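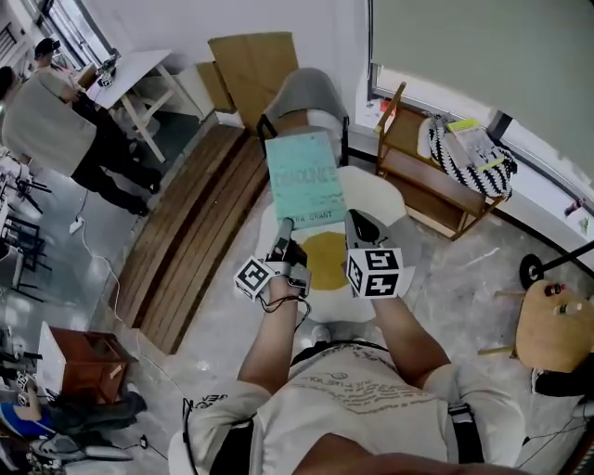

Figure 3. Two hand-held grippers in use, each with a white marker cube, seen from above.

3.2 Lichen cover on the Brennan plots

Lichens get counted as one organism in most local lists, which is a bookkeeping habit and not much more. A fungus and an alga (or a cyanobacterium, or both). We followed the older list by Tierney for names and only departed from it for the crustose species, where the thallus margin alone will not separate them. Spot tests were done on all 117 specimens. Chemistry of the sterile ones still open, see 3.4.

Plots at Brennan were on north-facing bark, 60 cm up to breast height. Ash and sycamore mostly, a few old alders near the stream. Cover was higher on ash at every visit. Foliose species did well there, fruticose ones hardly at all – probably the road, though we have no air data from before the October survey and can't say more than that.
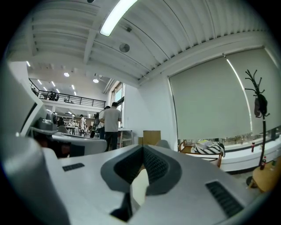

Photo: R. Siddiqui

Of the 42 trees at Grivau, 6 had no lichen on the lower trunk. All six were young sycamores with smooth bark. Quinlan (pers. comm.) found the same thing on the Proltetska side and put it down to bark pH, not age. We did not measure pH at Grivau. Should be done before the two sites are compared any futher.

Identification was split between two of us, Noonan for the foliose material and Siddiqui for the rest. Disagreements went to a third reader. Most of these were over juvenile thalli with no soredia yet, and those are entered at genus only. Spore mounts in water, then iodine where the ascus tip mattered. Old herbarium sheets were not re-tested, their labels are taken as they stand.

Seasonal effect: weak. Gelatinous species swell after rain and read as higher cover, so wet-day visits were droped from the totals but kept in the species list. Species counts by tree and aspect are in Table 2.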